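Skip to main content
Home / Floor Care / Steam Mops / Mesov 2994

Mesov 2994 Upright Steam Mop
Item 3077
In stock, ships from our Prudell warehouse

What we think of it

We sell this mop and we'll say up front that we don't believe half of what is printed on the box. It heats water and pushes the steam through a cloth pad. If your kitchen floor is ceramic tile and you are tired of hauling a bucket, it does that job well enough. The rest of the claims need a closer look.

The box says "deep cleans any hard floor." We would not use it on any floor with open seams, and we would not use it on waxed wood at all. Check with whoever made your floor before you plug it in. If they say no steam, believe them over Mesov.

The box also says "chemical free." Fine, but so is a wet rag. Steam loosens grease and dried spills, and the pad has to pick them up. Once the pad is dirty it just moves things around. You get 2 pads with the mop and for a normal-sized kitchen plus a hallway you will go through both in one session. Budget for more.

Then there is the "ready in seconds" line. Ours took long enough in the shop that we went and did something else. It isn't slow, but seconds is a stretch.

Details

Type: upright, corded
Power: 1000 watts
Steam settings: 2
Pads included: 2, machine washable
Tank: removable, fills at the sink
Color: gray and white
Not included: carpet glider, scent discs (we don't stock the scent discs and don't miss them)

How it compares

The Grulletti upright costs more and has a longer cord. The steam from the two is hard to tell apart. The Grulletti head swivels better around table legs, and if your house is full of furniture that may be worth the extra money. The Shirazi is cheaper and lighter, but the trigger has to be held down the whole time, which gets old fast. Mesov sits in between - not a bad place to be, and not the "professional grade" the maker calls it either.

Will it replace your other cleaners?

The maker says you can clear out the whole cleaning closet. We doubt it. A steam mop does nothing for a mirror, a stove top or the inside of a microwave, and soap scum on a shower wall is still a job for a spray and a brush.
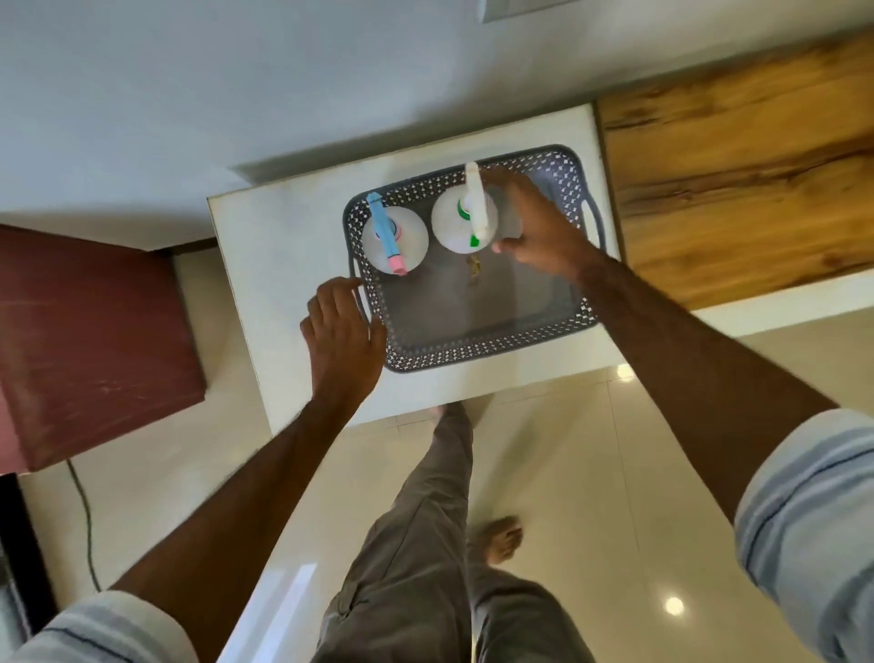 Hard water is the other thing the box skips over. Scale builds up inside the heater and the steam gets weak. Use distilled water if your tap water leaves white spots on the faucet, and empty the tank before you put the mop away.

Returns

Unused mops can come back in the original box. Used pads can't be returned. Spare pads are listed under Floor Care / Parts.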